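12/01/2023

MONEY CORNER: December bills, the savings match, and a few odds and ends

Quick one this month, I'm typing this between two other deadlines so bear with me.

First thing. The Prindireck savings match is open again. Same deal as last winter for those who were around: you put money into a Somgate Credit Union share account, leave it alone for 3 months, and the fund matches it up to $200. Per household, not per person. Two adults at one address still get one match. We had a mixup over that last year and a couple of people were pretty upset, so please read the form before you sign it.

Who can join: anyone renting or owning in Prindireck or on the Drergate side of the river. No credit check. You don't need to be a Somgate member already, they'll open the account while you sit there. Bring a photo ID and something with your address on it. A phone bill is fine. A screenshot of a phone bill is not, I asked.

Minimum to start is $31. Odd number, I know. It's what the monthly bus pass used to cost when the fund was set up and it never got changed.

There is room for 125 households this round. Last time it filled before New Year's so don't sit on it.

Now the bigger question, which I got by email from three different people in one week. Should I save anything at all while I still owe on a card? Everybody has an opinion on this. The math says pay the card. Card interest is way higher then anything a savings account pays you, and that's true. But if the car needs a tire in January and there's no cash anywhere, the tire goes on the card and you're back where you started, plus a bad mood. So my answer is do both, a little. Keep a small cushion, a couple hundred bucks, then throw everything else at the card. With the match on top the cushion gets built twice as fast, so this is a decent time to do it. 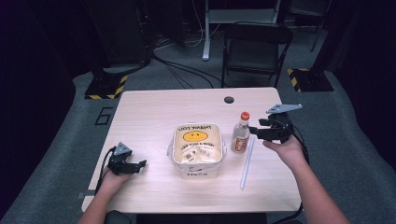 If you have more than one card, list them on paper with the rate next to each. Minimums on all of them, extra on the highest rate. Some folks would rather kill off the smallest balance first just to see one gone. Costs a bit more in interest usually. Still better than quitting in February.

Wahyudi Chin is doing the sit-down budget sessions again at the Govindasamy Center, upstairs, evenings through December. Free. Bring your last two pay stubs and whatever bills you've got, opened or unopened. He has seen plenty of unopened ones. Sessions run half an hour and he keeps what you tell him to himself. Call the front desk for a slot, please don't just show up, the stairwell gets jammed. Kids welcome.

Holiday spending. Not going to lecture. Two things only:

Store cards at the register. The discount is for today, the rate is for as long as you carry the balance. Ask what the rate is before you sign. If the cashier doesnt know, that's your cue to wait.

Pay-in-four plans. One is managable. Three or four at once and the payments start landing on different days and somebody's account goes negative. Write the due dates on the kitchen calendar.

Heating help: applications for the county program are separate from the match and you can do both. Forms are at the Govindasamy front desk in the blue tray. Ask if the tray is empty, they print more.

Also, people who got a letter saying their Somgate account is going "inactive", it's real, not a scam. Put in or take out any amount and it resets. But don't click on links in texts about it. Somgate says they only sent paper.

Correction from last issue, the coin counting machine in the Drergate branch does charge a fee if you're not a member. I said it was free. Sorry to whoever hauled a jar over there.

Next issue is taxes, what to start putting in a folder now. Send questions to the usual address, I read all of them, slowly.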